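Linen Service Moves to Prestden This July

Residents and families of Boström House are advised that the linen and personal laundry service will transfer to a new provider in July. 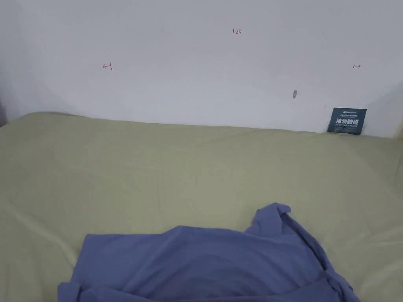 The present agreement with Jeseo ends on the last day of June and will not be renewed. After reviewing proposals from three firms, the Residence has appointed Prestden, which already serves the Ederov campus. Pickup and delivery will continue without a break, although the schedule will change as set out in this notice.

Bed linen and towels will be collected every Thursday, beginning at 6 a.m. on the lower floors. Personal clothing will be collected on the same day and returned within the week. Residents who now send clothing on a different day should hold it until the first Thursday collection. Bags may be left outside the apartment door the evening before.

All personal items must carry a label showing the resident's last name and apartment number. Labels supplied by Jeseo will remain valid and do not need to be replaced. New labels may be requested at the front desk in sheets of 33, at no charge. Iron-on labels are not suitable for wool or knitted items, and the desk can provide the sew-in kind on request.

The monthly fee for personal laundry will stay the same through the end of the year. Bed linen remains part of the basic service charge. Dry cleaning will be billed separately by Prestden, and a price list will be placed in each mailbox before the change takes effect.

Blankets and bedspreads owned by residents may be sent twice a year - in spring and in fall - and should be handed in at the desk, where a receipt will be given. Electric blankets, rugs and feather pillows cannot be accepted.

Claims for lost or damaged items sent before the end of June should be made in writing to Anselmo Urrego, Resident Services, Room 994. Later claims should be made on the Prestden form, also available from his office. Items without a label that remain unclaimed are kept in the ground floor storeroom and may be viewed on weekday mornings.

Maj-Britt Forsberg, Director of Housekeeping, will hold an information session in the main lounge one week before the change. Family members are welcome to attend. Residents who need help with labeling or with carrying bags to the door should call the housekeeping line at extension 900.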